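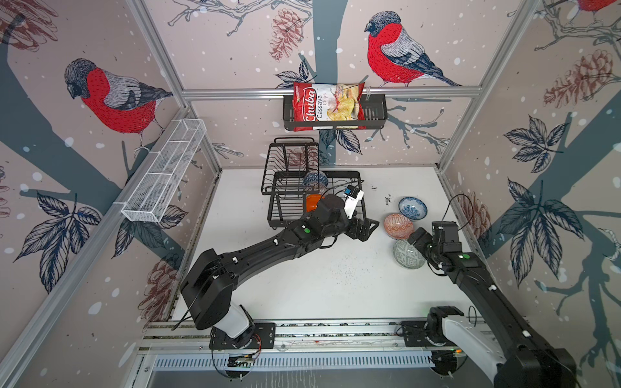 Bullfinches and pinecones on the wallpaper.

Open call: singers and players for the second Dultura album

Dultura is a small independent label and we are preparing a record of new songs for voice, strings and hand percussion. The music is written by Prasetyo Sumampouw. His first album with us, Britar, was recorded with only four musicians. For the new one we want a bigger sound, and for this we need people we have not met yet.

Who we are looking for

Two altos and one low bass voice, a cello player, a viola player, and one percussionist who feels comfortable with uneven meters. You do not need a music degree. You should be able to read a simple score and to learn a part by ear when the score is missing, as it happens often with Prasetyo.

What we offer

Each musician receives a fee of $431 for the full recording period, plus $60 for every extra rehearsal day. Travel inside the county is paid when you bring the tickets. Your name will be printed on the sleeve. We will press 200 copies on vinyl, and each player gets two of them.

Recording takes place in July at the Rahman rooms in Fomthorpe. The sessions are led by Madalena Salgado, and Hakim Saragih is the sound engineer. Lunch is included. Please tell us before the first session if there is any food you cannot eat. 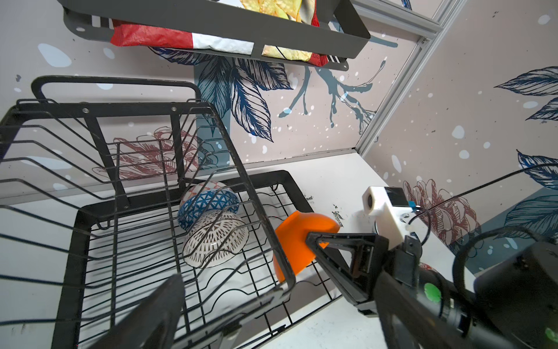
How to apply

Send one recording, not longer than three minutes, to Shabnam Rajput at the label office. A phone recording is fine, but please do not add reverb. Write also a few lines about what you have played or sung lately, and the days in July when you are not free. Choir members may apply as a pair.

The last day for applications is March 15, 2018. We listen to everything and we answer everybody, also when the answer is no. Auditions are held in person, on one weekend, and take twenty minutes for each person. Bass singers, please bring something slow.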